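Simulated parallel gripper, knob on a wooden plate: wrist camera or fixed camera for comparing fingers?

Posted in Grippers and end effectors

Nikola Grgić

Hello all. I am comparing two sets of fingers for a parallel gripper, and for now I do it only in simulation. The first set is the Flimach, with flat gray fingers. The second is the Guden, which is softer and a little wider. The arm and the controller stay the same for both. The task is to close on a round knob which sits on a thick wooden plate, and pull it straight back.

I let each set run 300 attempts during the night. Flimach completes more of them, but when I watch the replays I do not trust the result. My view is from behind and above the palm, and the palm hides a big part of what is between the fingers.

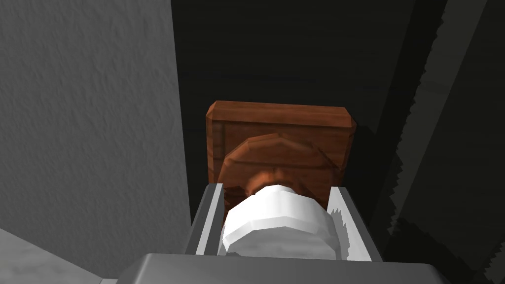

My success rule is simple. If the distance between the fingers stays above a limit while the arm pulls, I count it as a grasp. I am afraid this rule also accepts the cases where the fingers hold only by the front edge and slip later. The physics step is the default one and I did not touch the friction.

So I would like to know two things. Should I add a second camera from the side, or is it enough to log the contact forces? And is it fair to use the same closing speed for both sets, when one is softer? Thank you in advance, and sorry for my English.

ultbridge_user

Use more friction. Default is always too low for wood.

Hodžić

Your English is fine. I would do both, but the contact log first, as it costs you almost nothing. Write down the normal force on each finger at every step, and also how far the knob has moved from the plate. If the fingers are open but the knob did not move, it is not a grasp you want to count. With this check I lost 17 "successes" from a run of 321, and all of them had looked good from the wrist view.

The side camera is useful later, for understanding why a certain attempt failed. Put it level with the fingertips. You do not need to record all attempts, only the ones where the log and your old rule do not agree.

About the speed: the same speed is fair if you want to know which fingers to buy for your existing program. If you want to know which fingers are better, tune each set separately and write both numbers in the report. I would not change the friction until you have measured it on a real piece of wood.

Nikola Grgić

Thank you, Hodžić. I added the force log this morning and already see attempts where only the left finger carries load. I will repeat both sets with the new rule and keep the friction as it is.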